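Plirville Household Words: README

Version note, Mar 5, 2026

This is a list of 1863 short entries with names of things people keep at home, in the kitchen, the bathroom and the shed. It was collected in Plirville and in the neighbouring town of Cistov. We wanted to know which word a person says first when they need the thing quickly.

What is in the files

The main file has one entry per line: the word, the room, the town, and a comment if the speaker gave one. A second file has 331 spelling variants, such as "colour-safe" with and without the hyphen. Please read both files as UTF-8, or the name Farías will come out broken.

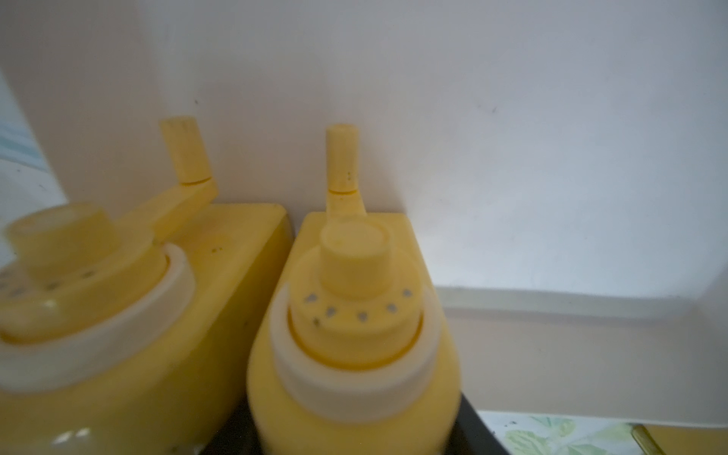
Photo: Wundis Word Project. Free to use with credit.

Bottles gave us the most trouble. For the same kind of bottle we have "squeezy", "squeeze bottle", "squirter" and only "the yellow one". We kept all of them. Where a speaker used a brand name as a common word, it is marked with B in the fourth column.

How it was collected

Speakers filled in a paper form at the Farías library branch during April. The forms were typed twice and compared. In 112 entries the two typings did not agree, and these have a question mark until somebody looks at the paper again.

Known problems

Cistov has only 581 entries, so please do not compare the towns by simple totals. The age of the speaker was not asked. Words for first aid things are mixed together: "kit", "box" and "tin" were sometimes written for one object, sometimes for three. 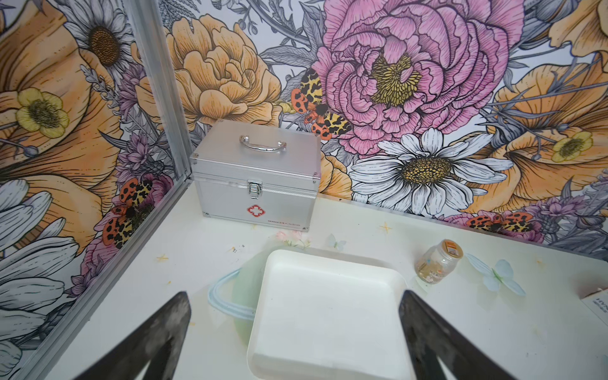
Farías wrote to us after the first version that in their family "the tin" was always for plasters and "the kit" was what went in the car, and that we should not join the two. We have separated them in this version, but only where the form was clear.

Licence

You may copy and change the lists if you name the Wundis Word Project. Corrections are welcome, with the line number please.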